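Mandumel Shared Workshop, Sarnia
Progress report to the Moroz Fund: hand tool storage and consolidation
Reporting period ending November
Prepared by: Ferenc Rácz

1. Status

The work is on schedule against the revised plan. Of the 13 tasks listed in the agreement, 7 are closed. Expenditure to date is within the approved amount, and no reallocation between budget lines is requested this period.

2. Work completed

2.1 Sorting. Hand tools formerly held at the Grutalance site were brought over in October and combined with the existing stock. Duplicates in poor condition were set aside for disposal. Criteria were a split handle, a rounded or chipped tip, or visible play between shaft and handle. Scissors were retained if the pivot could be tightened.

2.2 Cabinet. The metal cabinet with the wooden top has been placed in the main work area. The top serves as a short-task surface and is to be cleared at the end of each session. It will not be used for striking or for hot work. The wide drawer directly beneath it has been allocated to screwdrivers and scissors.

2.3 Drawer liner. A dark textured liner is in use in the wide drawer. The remaining drawers will be dealt with under task 9.

2.4 Pegboard. Layout trials for the black pegboard are under way. The panel is being worked on flat at floor level, with a mat beneath it, so that positions can be changed before anything is fixed. Orange clamps are being used along its lower edge.

3. Condition of the drawer and panel

The drawer contents have been consolidated but not yet arranged. Screwdrivers and scissors remain mixed, and handles point in several directions. Retrieval of a specific driver currently requires moving other tools. 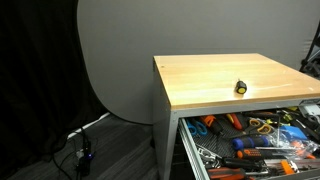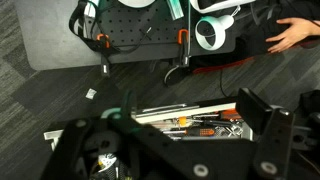

Figure 1. Wide drawer open beneath the wooden top (first photo); pegboard on its mat, with an open tool drawer (second photo).

Handle colour is not a reliable guide to type in the combined stock. The proposal in the original application to sort by colour has therefore been dropped. Tools will be sorted by tip type, then by shaft length, with scissors kept in a separate section at one side.

4. Variations from plan

4.1 Fixed foam inserts were costed and rejected. Movable dividers give the same separation and can be reset when the stock changes. The $800 allowance for inserts will be applied to dividers and labels, as agreed by telephone with the fund's program officer.

4.2 Wall mounting of the pegboard has been moved to the next period. The wall behind the intended position requires 2 additional fixing points, and the landlord's written consent is outstanding.

5. Next period

Install dividers in the wide drawer and label each section.
Complete the inventory and enter it in the workshop register.
Confirm the pegboard layout, then mount the panel.
Extend the liner to the remaining drawers.
Issue a one-page return procedure to all bench users.

6. Risks

Divider delivery is the only item on the critical path. The supplier has quoted for December. If delivery slips, labelling will proceed on temporary card strips and the inventory will not be affected. Loss of small items from the wooden top is rated low and will be reviewed once the return procedure is in force.

Supporting invoices are filed under the agreement number and can be forwarded on request.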